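The Slow Slip: How a Gripper Lost Its Hold on a Plastic Bottle

A soft-fingered gripper built by Jondine passed every bench test it was given. It then dropped 44 bottles in 202 attempts on an ordinary desk. The fault log, released on 9 January 2024, puts most of the blame on calibration.

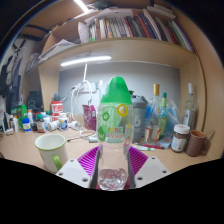

Ribbed pads closed on the base of a green-topped bottle.

Grip force had been set using rigid test cylinders. A thin plastic bottle yields under the pads, and the controller read that movement as a completed grasp. It stopped closing too early. The bottle then crept down between the fingers until contact was lost.

Peninah Kombo, who led the review at Ikau, said the position data looked normal throughout. "The fingers were where they were told to be. We had no measurement of the bottle."
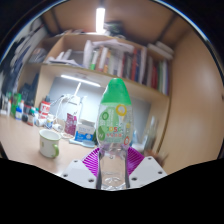 2 min read

Of the drops, 26 came during a change of direction. Screw torque on the finger plates was checked and found within limits. Pad wear was ruled out after a new set gave the same result.

The safety finding is narrower. When a grasp failed, the arm finished its programmed move at full speed with the jaws still commanded shut. On a desk shared with glass, that is a hazard. The Okoro controller had a lost-object stop, but it was disabled in the shipped settings.

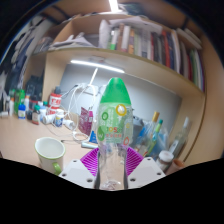 The interim fix holds the close command until motor current levels off, then repeats the check after a short lift. It also caps arm speed at 60 percent whenever the load is unknown. Kombo's group wants a slip sensor in the pad itself. A prototype is due for trials at Broltthorpe in May, and until then the lost-object stop stays on.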